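4.2 Laying out the sorting surface

Of all the things we tried in the Priloswood repair sessions, the change that pleased us most cost almost nothing. Before the gridded surface came in, small parts from a dismantled clock or radio went wherever there was room, and reassembly depended on the memory of whoever had taken the thing apart. With two people sharing a table, that memory was often split in half. We wanted to know whether a plain marked surface, with no labels and no written rules, would change how people kept track of parts. It did, and in more interesting ways than we had expected!

The idea comes from older practice. Watchmakers and bookbinders have long worked over divided trays, and the Beneš workshop manual, which several of our older participants had learned from, advises the beginner to "give every part a square and every square a turn". We took that advice at its word. Paper was put down over the table and marked into cells with coloured tape (Figure 7), and participants were told only that the squares were theirs to use however they liked. A fresh sheet costs very little, and people felt free to write on it, which a moulded tray would never have invited.

Over the season 141 participants completed a full repair, meaning that the object was taken apart, the fault was dealt with and the object was put back together at the same session. We recorded 400 separate pauses in which someone stopped to look for a part. These pauses are the heart of our analysis. A pause began when a participant said aloud that something was missing, or when their hands left the object to search, and it ended when the part was found or given up on.

Three habits of placement turned up again and again. The first we call "clockwise", in which parts went down in order of removal, circling the object. The second, "by kind", put screws with screws and springs with springs, and was the favourite of people who cooked or sewed a lot at home. The third was a surprise to all of us. Some pairs treated the surface as a map of the object itself, so that a part from the upper left of a radio went in a cell at the upper left of the paper. We called this "mirroring", and it was wonderful to watch it spread. One pair would begin, the neighbouring table would glance across, and by the tea break people who had never met were laying out their parts in the same fashion.

Mirroring pairs paused less often than the others, and their pauses were shorter. It had a weakness, though. With objects built in layers, such as mantel clocks, two parts from different depths ended up competing for the same cell. Participants got around this in clever ways. Some doubled up with small scraps of paper between the layers, and some began a second, smaller map along one side. One retired machinist drew arrows in pencil from cell to cell, and his clock went back together without a single pause.

We should be careful about how far this goes. People chose their own habits, and it may be that those who favoured mirroring already had a good feel for space. We also had 11 sessions in which the table was shared by a parent and child, and in these the habits were so thoroughly mixed that we left them out of the comparison. They deserve a study of their own. The children were very quick to invent rules, and even quicker to defend them against their parents.

The size of the cells mattered more than their number. When the squares were narrower than a hand, people reached over one part to pick up another and knocked things out of place. When they were very large, parts drifted together in the middle and the benefit was lost. The Skokik group, working on bicycle hubs, settled on something near a hand's width – the same size our own participants asked for when we invited them to mark out their own sheets in April. We find this agreement between two quite different trades very encouraging, and Section 5 takes it up in more detail using the Greseo interviews.

Figure 7. Sorting surface, paper and tape.
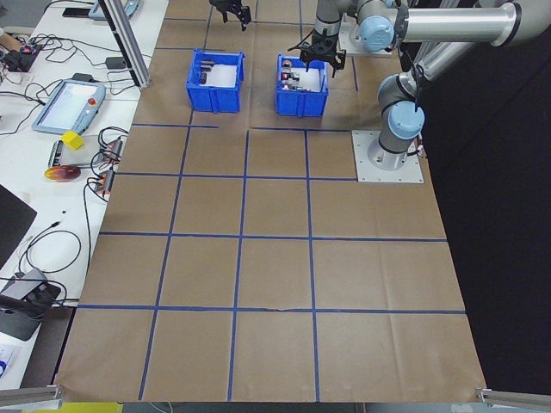 Přemysl Tóth, in a written response to an earlier draft of this section, argued that we had undersold the pencil arrows. In his view the order of removal and the place of removal are two separate things to remember, and a grid by itself can hold only one of them well. He would like to see mirroring tried again with a pencil at every table, and with the layered clocks first.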